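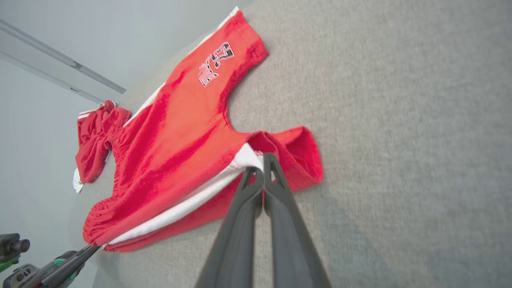
Lot Drivik, maillot sans manches rouge, numéro 23, bande latérale blanche. Maillot étalé, sol moquetté.

Rapport d'avancement — période close fin février
Projet Wanyama : remise en état et reconditionnement de tenues sportives textiles
Opérateur : Fellgate
Rédaction : Kheri Langat

1. Objet du rapport

Le présent document rend compte de l'avancement du volet « tri, pliage et conditionnement » du projet Wanyama, conformément à l'article 4 de la convention de financement. Les volets « collecte » et « redistribution » font l'objet de rapports séparés et ne sont repris ici que lorsqu'ils ont une incidence sur le calendrier.

Rappel du périmètre : tenues de basket-ball et tee-shirts d'entraînement déclassés par les clubs partenaires, à l'exclusion des chaussures, des survêtements doublés et des protections. Les articles arrivent en vrac, sont lavés par le prestataire extérieur, puis reviennent à l'atelier pour contrôle, pliage et mise en carton. Le volume cible reste fixé à 200 tenues complètes pour l'ensemble de la convention. Une tenue complète s'entend d'un maillot et d'un short de même taille, ou de taille immédiatement voisine lorsque le club d'origine en a donné l'accord écrit.

2. Travaux réalisés

2.1 Réception du lot Drivik

Le lot Drivik a été réceptionné en trois livraisons au lieu de deux. La troisième livraison ne comportait pas de bordereau détaillé ; l'inventaire a été reconstitué à l'ouverture des sacs. Le rapprochement entre maillots et shorts a été fait au sol. La moquette gris clair offre un contraste suffisant avec les textiles rouges et permet d'étaler un maillot sur toute sa longueur avant de lui associer un short.

À la clôture de la période, 40 tenues complètes sont contrôlées et pliées. S'y ajoutent 21 maillots sans short correspondant, conservés à part dans l'attente d'une réponse du club. Les shorts isolés n'ont pas encore été comptés.

2.2 Contrôle des marquages

Le contrôle porte sur l'adhérence du flocage, la lisibilité du numéro et l'état du textile sous le marquage. Les numéros noirs à contour blanc des maillots rouges font l'objet d'un examen spécifique, le contour étant la première zone à se décoller sur les lots antérieurs. Trois niveaux sont retenus :

Niveau A : marquage intact, aucune reprise.
Niveau B : décollement partiel du contour, reprise à la presse possible.
Niveau C : marquage fissuré ou lacunaire, retrait du circuit principal.

Sur le lot Drivik, 13 maillots sont classés en niveau B. Le classement en niveau C est resté marginal et n'appelle pas de mesure particulière. La reprise à la presse est programmée au début de la période suivante ; elle dépend de la disponibilité de la presse, partagée avec l'activité de sérigraphie de Fellgate.

2.3 Mode opératoire de pliage

Le mode opératoire transmis avec le rapport précédent a été modifié sur deux points.

Maillots sans manches. Le pliage en trois dans la longueur laissait une surépaisseur au niveau des emmanchures, avec un marquage des plis sur le flocage après quelques jours en carton. La séquence retenue est désormais la suivante : mise à plat dos visible, alignement des deux panneaux latéraux, rabat de chaque côté jusqu'au bord du numéro, puis pliage en deux dans la hauteur. Sur les modèles à bande latérale contrastée, la bande blanche sert de repère d'alignement, ce qui dispense de la règle utilisée jusqu'ici.

Shorts. Pliage en deux, entrejambe rentré, ceinture vers le haut. Aucun changement, sinon que le short est placé sous le maillot et non plus à l'intérieur. Le contrôle de taille à l'expédition se fait ainsi sans déplier la tenue.

Tee-shirts à manches courtes. Procédure propre, décrite au point 2.4.

2.4 Aménagement du poste de pliage

Le pliage des tee-shirts est effectué sur table. Le plateau retenu, de grandes dimensions et à angles arrondis, est recouvert d'un revêtement gris d'aspect feutré. Ce revêtement a été préféré à la surface lisse essayée au démarrage, sur laquelle les jerseys fins glissaient pendant le rabat des manches. Les angles arrondis évitent en outre l'accrochage des mailles lorsque l'on fait pivoter un article en bordure de plateau.
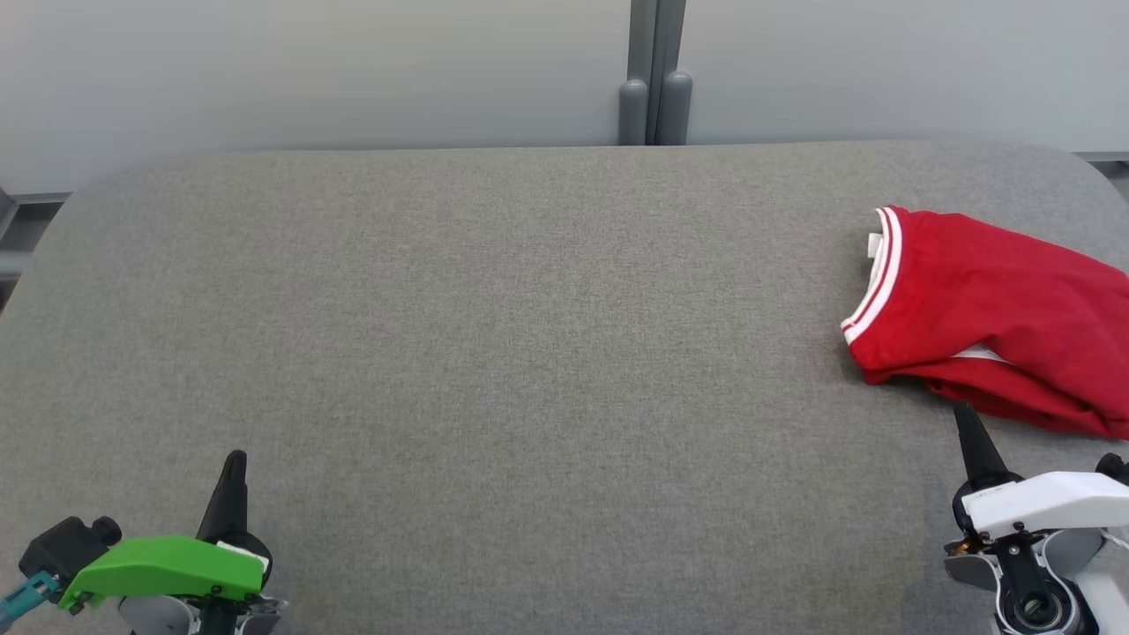
La zone centrale du plateau est réservée au pliage. Les articles en attente sont posés sur les côtés, un seul à la fois, encolure tournée vers l'intérieur de la table afin que l'étiquette de taille puisse être lue sans manipulation supplémentaire. Cette consigne a réduit le nombre d'articles pliés puis rouverts pour vérification — c'était la principale perte de temps relevée en début de convention.

Les encolures à bord côtelé rayé demandent une attention particulière. Un col plié en travers des rayures garde une marque visible au déballage. La procédure impose donc un col à plat, étiquette centrée, avant tout rabat. Les bords intérieurs de manche et d'ourlet sont rentrés à la main avant le pliage final.

Le poste est installé contre le mur gris clair de l'atelier. Le déplacement vers le local voisin, évoqué dans le rapport précédent, n'est plus envisagé pour la durée de la convention : la surface disponible y est insuffisante pour maintenir côte à côte la table et la zone d'étalage au sol.

2.5 Conditionnement

Les cartons sont constitués par taille et par couleur. Chaque carton reçoit une fiche Rorik indiquant le lot d'origine, la taille, le niveau de contrôle et les initiales de l'opérateur. La fiche est insérée sur le dessus, face écrite visible, et doublée d'une étiquette extérieure. L'essai de sachets individuels a été abandonné : coût unitaire élevé, gain nul sur la tenue du pli, volume de déchets incompatible avec l'annexe environnementale de la convention. Un papier intercalaire est conservé entre les maillots floqués uniquement.

3. Écarts par rapport au plan de travail

Le volet présente un retard d'environ 13 jours ouvrés sur le calendrier initial. Deux causes sont identifiées. La première est la livraison fractionnée du lot Drivik, qui a conduit à ouvrir et refermer deux fois la zone de tri. La seconde est la révision du pliage des maillots sans manches : les articles déjà mis en carton selon l'ancienne séquence ont été repris en totalité.

Ce retard n'a pas d'effet sur la date de fin du projet, à condition que le prochain lot soit livré en une seule fois. Une demande en ce sens a été adressée au prestataire de lavage. La réponse est attendue.

4. Exécution budgétaire

Les dépenses de la période restent dans l'enveloppe prévue pour les postes « équipement » et « consommables ». Le revêtement du plateau a été imputé au poste « équipement ». Les sachets non utilisés ont été repris par le fournisseur, déduction faite des frais de retour. Le poste « main-d'œuvre » présente un léger dépassement lié à la reprise des cartons mentionnée au point 3 ; il est compensé par l'absence de recours au transport express. Aucun transfert entre lignes n'est sollicité. Le détail par facture figure en annexe B.

5. Points de vigilance

Appariement des tenues. La part de maillots sans short dépasse ce qui avait été anticipé. Si le club ne peut compléter, deux options sont ouvertes : appariement avec des shorts d'un autre lot, sous réserve d'une teinte compatible, ou cession des maillots seuls à des structures d'entraînement. Les rouges varient sensiblement d'un fournisseur à l'autre et la première option suppose une comparaison en lumière du jour. L'accord du financeur est requis pour la seconde.

Ceintures élastiquées. Quelques shorts présentent une perte d'élasticité que le contrôle visuel à plat ne détecte pas. Un essai d'étirement manuel a été ajouté à la grille de contrôle. Les shorts pliés avant cet ajout seront repris par sondage.

Presse. En cas d'indisponibilité prolongée, les maillots de niveau B seraient expédiés en dernier, sans blocage du reste du lot.

6. Programme de la période suivante

Reprise des marquages de niveau B et second contrôle après refroidissement.
Comptage et appariement des shorts isolés.
Réception et tri du lot suivant, sous réserve de la confirmation de livraison unique.
Mise à jour de la fiche de poste « pliage sur table » et transmission au financeur.
Première expédition vers les structures bénéficiaires, limitée aux tenues complètes de niveau A.

7. Annexes

Annexe A : grille de contrôle des marquages, version révisée
Annexe B : état récapitulatif des dépenses
Annexe C : modèle de fiche Rorik
Annexe D : courrier adressé au prestataire de lavage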